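Household Notes for Keepers of Old Soldiers' Papers
Compiled by Sarla Nautiyal, Lotville

Most Civil War letters, muster sheets and pocket Testaments still in family hands are kept in ordinary houses and get handled on ordinary tables. The notes below cover cleaning, unfolding and storage with supplies that can be had without a laboratory. Badly damaged pieces should go to a paper conservator before anything here is tried on them.
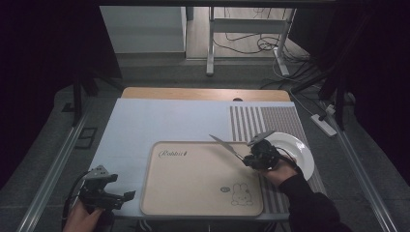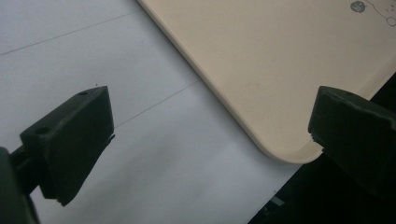
No. 147 – August 2020

Before handling
Wash the hands with plain soap, rinse twice and dry them fully. Hand lotion should be left off until the work is done. Cotton gloves are not recommended for paper; they reduce feel and catch on torn edges. Use nitrile gloves for photographs, tintypes and anything metal, including buttons and belt plates.

Keep ink pens out of reach. Notes are taken in pencil, on a separate sheet. If a letter has to be numbered, write the number lightly on the back, in a corner clear of text, with a soft pencil and with the sheet lying on a hard surface.

Surface dirt
Most of the gray on a camp letter is soot and handling dirt. Loose dirt comes off with a soft, wide brush, such as a hake brush, drawn from the center of the sheet toward the edge in one direction. Hold the sheet down with the flat of the free hand. Brush onto scrap paper and change the scrap when it shows dirt.

A vulcanized rubber soot sponge may be used on sturdy rag paper after brushing. Dab, do not rub. Trim off each face of the sponge as it darkens. Do not use any sponge or eraser over pencil, and a good many enlisted men wrote in pencil. Skip this step also where the ink is flaking or has eaten into the sheet.

Mud, wax and candle grease should be left alone. They are sometimes the only evidence of where a letter was written, and household solvents leave rings.

Unfolding
A letter that has been folded small since the war will crack if it is pressed open dry. Let it relax first. You need a plastic storage box with a tight lid, a smaller open tray that fits inside, clean blotters and a plastic grid of the kind sold for fluorescent light fixtures.

Set damp blotters in the bottom of the box. They should be damp throughout with no standing water. Put the grid over them on four jar lids, set the letter in the tray on the grid, and close the box. Check it after 30 minutes and at the same interval after that. Take the letter out as soon as the folds give under light pressure. Do not leave it overnight; mold can start in a closed damp box, and it spreads to everything else on the table.

Test the ink first. Touch the tip of a barely damp cotton swab to one period or the end of a flourish. If any color lifts, the letter should not be humidified at home. Iron gall ink that has turned brown and shows a halo, or has dropped out of the paper in places, is also a reason to stop. Purple and bright blue inks are usually later and often run.

Once open, the letter goes between two sheets of unbuffered tissue, then between dry blotters, then under a sheet of glass with sanded edges. Change the blotters after the first hour and again the next morning. Thin letter paper is flat in a day or so. Heavier forms, such as discharge papers and commissions, take roughly four days.

Newspapers
Papers printed during the war are often in better condition than those printed thirty years later. The early ones are largely rag stock, and the later ones are wood pulp. Do not store them together. A brown 1890s reunion notice laid inside an 1861 paper will print its own shape onto the page within a few years.

Store newspapers flat and unfolded if there is a drawer large enough. If not, keep the single original fold and pad the inside of it with a roll of tissue. Interleave wood-pulp clippings with buffered tissue. Better still, copy the clipping onto acid-free paper and file the original by itself.

Testaments and hymnals
Pocket Testaments were made cheaply and carried hard. The spine is usually the weak part. Support both covers when opening one, and stop where it resists – most will not go past a right angle. Two rolled hand towels make an adequate cradle.

Loose boards are held on with flat cotton tying tape, knotted at the fore edge so that the knot does not press into the cover. Rubber bands, string and self-adhesive tape should not be used at all. Leather dressing is no longer advised. It darkens the cover, attracts dust and can turn sticky or leave a white bloom.

Pressed flowers and locks of hair are noted by page, then moved to a tissue envelope kept in the same box.

Boxes and location
Attics and basements are both unsuitable. An interior closet on a lived-in floor is the usual choice, with the box off the floor and away from water pipes. Keep relative humidity between 30 and 50 percent. A small dial gauge is good enough if it is checked against a second one every May.

The standard box at Kandstead takes folders 11 inches wide, and most camp letters fit with room to spare. Fill the empty part of a box with crumpled tissue so the folders do not slump.

Correction to the previous issue: the Undberg reading room supplies folders at cost to residents only. Orders from elsewhere go through the Yuan bindery.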